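Loss of grip force during block placement: a note on the March fault

The wrist camera view below is from the placing task on the Skoltex arm, with a lettered block between the fingers.

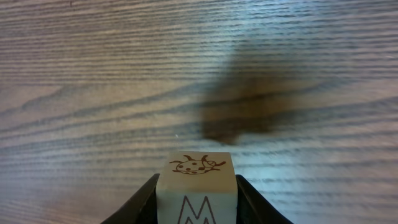 What went wrong

During a run of 1000 placements in March, the arm released its block early at cycle 471. The block fell a short distance to the table and rolled clear. The controller recorded no fault and the arm carried on with an empty gripper for a further 5 cycles, until the operator pressed the stop button.

Cause

The grip force had been set to 70 per cent for an earlier task with softer objects, and the setting was kept when the software was restarted. The Watine controller checks finger position only at the moment of closing. A block lost after that point is not noticed.

Action taken

The force setting is now cleared at every restart and must be entered again by the operator. Finger position is read throughout the lift, and any unexpected closing movement stops the arm. Hands are to be kept off the table until the stop light shows, even where the arm appears to be idle.

The matter remains open on the Todo list until the longer run has been repeated.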